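# Looking after the kitchen cell – notes, Aidan Keogh

**Slide 1.** Say hello. The cell is called Carport. One arm, one two-finger gripper, one table. I look after it at Brarnell, and the talk is upkeep only.

**Slide 2. Weekly**
- Wipe the fingertip pads, check both for wear.
- Go over the gripper bolts. Two came loose in April and we blamed the software for a whole afternoon.
- Re-run the tool offset if anything was taken off the flange.

**Slide 3. The simulated copy**
Every change goes into the sim first – new pads, new mount, new table height. Pads are 28 mm long now, they were 19. Mention that the old value sat in the config for a month.

**Slide 4. Clearance check**
Pause here. Small fruit close to the oven is the hard case, with one finger near the oven's top edge. 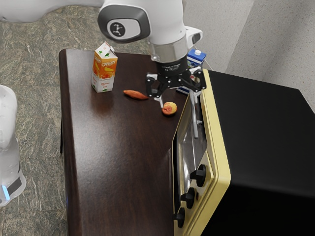
We run 92 approach poses after each pad change. Any contact with the oven and the change goes back. Then the same set on the real arm at low speed.

**Slide 5.** Questions. Pellegrini has the spare parts list.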